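Gellia Publishes Results of Hand-Held Gripper Pad Comparison
June – posted by Ebenezer Owusu

Gellia has finished a comparison of two finger pads for its hand-held gripper line and is making the results available to customers. The pads came from two suppliers, Zodora and Fitzsimmons. Both have a ribbed face and fit the same finger without tools.

The test used ordinary household goods, packed into boxes and taken out again by operators working with a gripper in each hand. Snack packets, small pouches, cables and folded fabric made up most of the load. Seven operators took part over the month and completed 2582 picks. Of these, 1660 were on soft or thin packaging, the kind that customers ask about most.

The Zodora pad held thin film packets better, mainly when the packet was lying flat against the bottom of a box. The Fitzsimmons pad lasted longer. It showed little wear at the end of the month, while the Zodora ribs had started to round off at the tips. On rigid items the two pads came out even.

"We wanted to see them in a crowded box with other things in the way," said Ebenezer Owusu, who ran the comparison. "A single block on a clean table doesn't tell a customer much."

Recording was done with the Ivix controller at its normal settings. Operators swapped pads at the start of each shift and were not told which supplier they were using – although most said they could feel the difference within a few picks.

Gellia will ship the Zodora pad as standard and offer the Fitzsimmons pad as an option. Sample packs of 50 are open to order through the usual sales contact. A test on cords and drawstrings is next.

Recent items
Ivix controller: notes on the new firmware
Changing finger pads on older grippers
Gellia adds second assembly line

Comments

pkr_bench: Any numbers on cold rooms? Our pads go stiff.

Lena: Will the Fitzsimmons option fit the narrow finger?

Ebenezer Owusu: Lena – yes, same mount. We haven't tested in cold rooms. 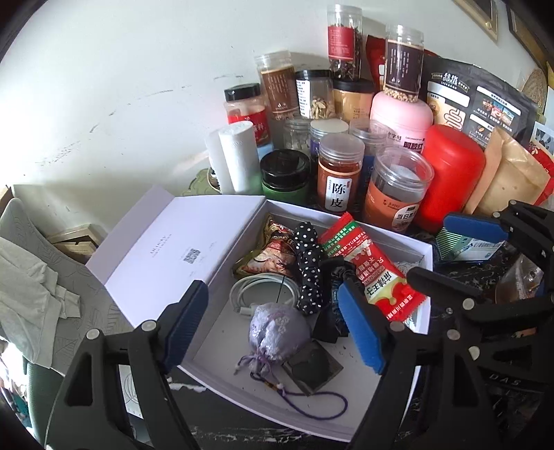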